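How to Ride Your First Paceline

If you've only ever ridden alone, your first paceline is going to feel like somebody switched on a motor. It's so much fun! You tuck in behind another rider, the wind drops away, and suddenly you're doing a speed you'd never hold by yourself.

Start with four riders on a quiet, flat road. We use the Torkdale loop, 13 miles with hardly any turns, and it's perfect for learning. Leave a full bike length between wheels at first. You can close it up later, once your hands stop gripping the bars so hard.

Look past the rider in front, at their shoulders or farther up the road. Staring at the back wheel makes you late for everything. Keep your pedals turning, even softly, and if you creep too close, sit up a little and let the wind slow you down. Grabbing the brakes sends a jolt all the way back.

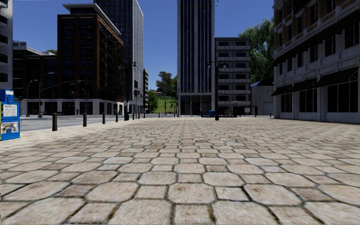 Now for your turn at the front. Hold the same speed the last rider was doing (everyone surges here, me included). Take 30 seconds or so, check over your shoulder, then ease out to the side the group agreed on and soft-pedal while the others come through. As the last rider draws level, pick up the pace again and slide in behind. Start that little push early, or you'll be chasing!

Call out holes, gravel and cars, and pass every call down the line. Once four riders feels smooth, try six, then come out for the MacRitchie group ride in March.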